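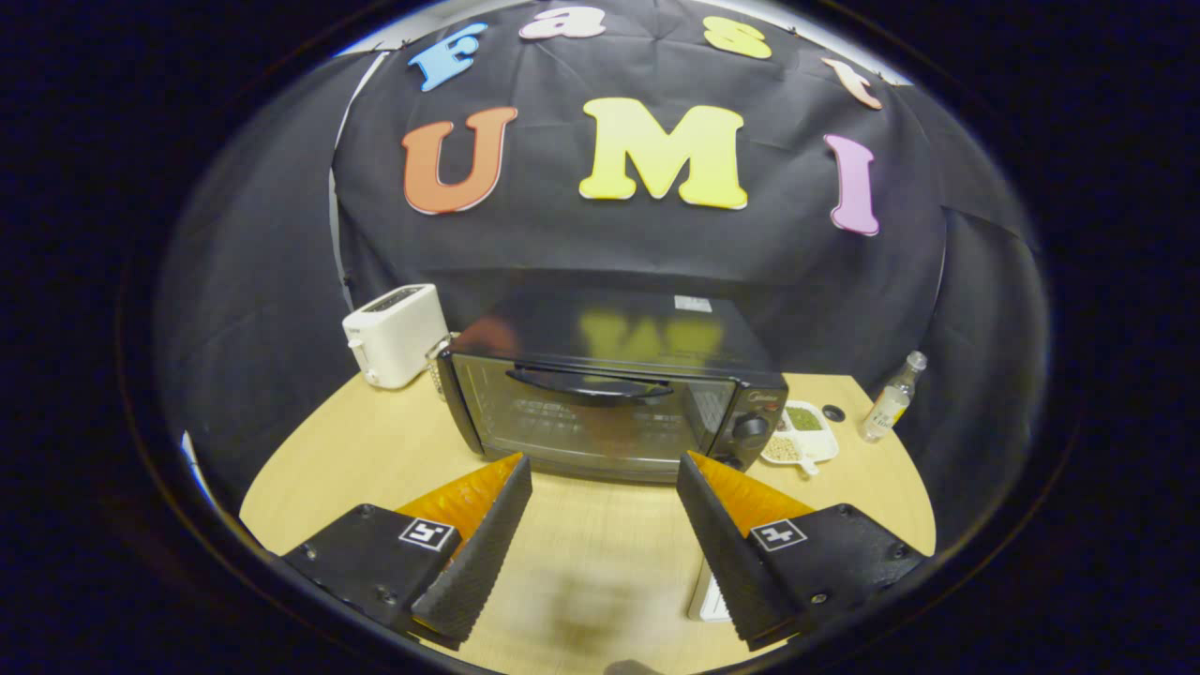

Sterneck and Camargo Road Neighbourhood Watch
Minutes of the October meeting, held in the upstairs room at the Dusent Hall

The chair opened the meeting at 7.30 and thanked everybody for turning out on such a filthy evening, and particularly those who had walked up from the far end of Camargo Road, where the street lamps are still off. Apologies had been received from the two households at Mill Corner and from our usual contact at the police station, who had been called away to a job but very kindly sent a written report.

Minutes of the last meeting
These were agreed, with one correction. The bicycle found in the stream belonged to a resident of Sterneck Close and not Sterneck Gardens. The secretary is sorry for the muddle, and glad to hear the bicycle has gone home.

Police report
The chair read the report aloud. There had been 6 incidents on our patch since we last met, four of them thefts from sheds and garages, one a number plate taken from a parked van and one a broken window at the allotment hut. All four sheds were entered at night, and in three of them the padlock had been left alone and the hasp unscrewed from the door. Petrol strimmers, a hedge cutter and a good set of chisels had gone. The police are asking anybody who is offered second-hand garden tools at the door to make a note of the vehicle and ring 101, and to ring 999 if something is going on at the time.

The hedge cutter has since been recovered, we were very pleased to hear, as its owner had scratched a postcode and house number on the underside of the handle. An enquiry is continuing and the report could not say more than that.

There was a long and friendly discussion about hasps. One member who used to hang doors for a living recommended coach bolts that go right through the wood, with the nuts on the inside, and offered to show anybody who would like to see it done. Several people put their names down there and then. It was also asked whether shed alarms are any use, and opinion was divided, the neighbours of one member who has an alarm being rather firmly of the view that it goes off for cats.

Street lamps on Camargo Road
The secretary has now reported these three times and has been given the reference 1358, which she asks everybody to quote when they ring the council so that the calls are all put together. The latest reply says the fault is in the cable and will need the road opened. No date was given. Members felt that the stretch by the garages was the worst, and it was agreed to write to the ward councillor as well. In the meantime residents with porch lights are asked, if they can spare the electricity, to leave them on until bedtime.

Doorstep callers
A man claiming to be from a roofing firm called Cekov had been to a number of houses offering to mend slipped tiles for cash. The firm could not be found at the address on his leaflet. One resident had paid a deposit of £100 and heard nothing more, and she was thanked very warmly for telling us about it, as it can't have been an easy thing to stand up and say. She has reported it and has her crime number. Members were reminded that it is perfectly all right to keep the chain on and say no thank you, however pleasant the caller is.

Tool marking morning
It was agreed to hold this again before Christmas, in the car park if dry and in the hall if not, from 10 until 12. The engraving pen from last year needs a new tip. We have roughly enough window stickers left, though the older ones have the wrong telephone number on them and should be thrown away.

Money
The balance was read out and accepted. It was agreed to buy 2 new signs for the Sterneck end, where the old ones have faded so badly that one visitor took them for a notice about dogs.

Any other business
A black and white cat has been shutting itself in garages along Sterneck Close, so please look before you lock up. Somebody left a tartan flask at the last meeting and it is behind the bar. A member asked if we might start at seven in the winter months, and after some talk about teatimes it was decided to try it once and see how people get on.

The meeting closed at 9.10. Next meeting at 7.00 in the same room, mince pies welcome.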